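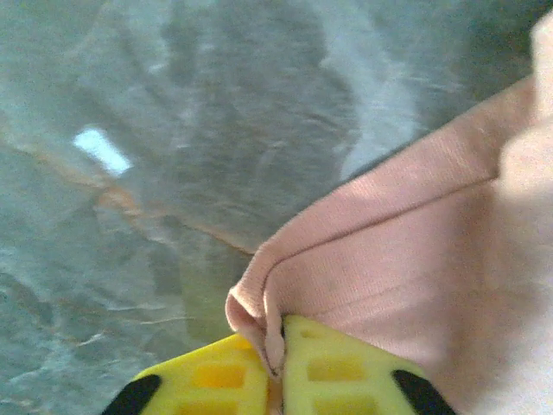
Ovwood Laundry Notes, Vol. 2, No. 4

README

This folder is the pink part of the Ovwood laundry collection. It has short written records of clothes and household cloths: what the fabric is like, where the hems and seams run, and how each piece was folded before it went on the shelf. The records are made for people who study folding or who want to label fabric in a consistent way. The white part and the dark part are kept in other folders and have their own README.

Date of this version: 2022-09-23

Contents

pieces.csv: one row for each piece of cloth, 200 rows in total
folds.csv: one row for each fold, around 1,000 rows
words.txt: the list of words we allow for fabric, edges and creases
open_questions.txt: 69 rows where the two readers did not agree

How a record is made

A piece is put on a flat surface and left as it falls. The reader first writes the color and the surface of the fabric (ribbed, smooth, brushed, other). Then come the edges, and after them the creases. Please keep this order. In the first version we wrote creases before edges, and many hems were entered two times, once as a hem and once as a crease.

A hem is an edge that is turned and finished. A seam joins two parts. A crease is only a fold line, and you can remove it with an iron. When you cannot decide between seam and crease, write "line" and put the row in open_questions.txt. It is better to have a weak word than a wrong word. 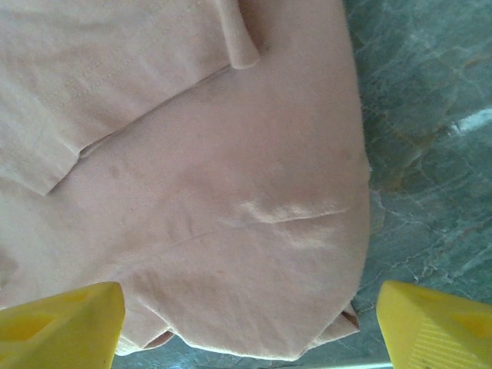 Straight hem with its line of stitching, on marble.

Words for color

Pink was the most difficult color for us. The same fabric can look salmon in the shadow and almost cream in strong light. Vibeke Mikkelsen wanted a separate word for each of these, and Ewan Wihongi wanted only one. The present rule is: write "pink" in the column color_main, and use color_note for anything more. Do not write "white" for a part that is only very bright. 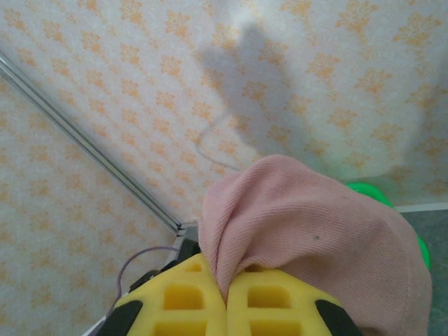
Ribbed pieces need more care than smooth ones, and they have their own column, rib_direction. The direction is written in relation to the nearest hem, or as "unknown" if no hem can be found. A soft piece which is bunched up, like the pale pink one next to the green plastic, gets "unknown" even when the ribs are easy to see. The orange-tan flowers behind it are not fabric of the collection, so a pattern like this is never entered in the pattern column. Small dark specks go in the column marks, and we do not guess if they are dirt or lint.

Known problems

The type of garment is missing in many rows. A folded shirt, a towel and a sock can look much alike when only one corner is free, and the readers were asked to leave the field empty in such a case.

Rows entered at Treloar use "turned edge" where all other rows use "hem". Both words are still accepted by words.txt. We plan to change them to "hem" in October.

Fold numbers start again from one for each piece. Always join the two tables on piece_id and never on fold number alone.

Contact

Corrections to pieces.csv: Vibeke Mikkelsen
Corrections to folds.csv and words.txt: Ewan Wihongi

Please send the piece_id together with your correction, and the old value as well as the new one.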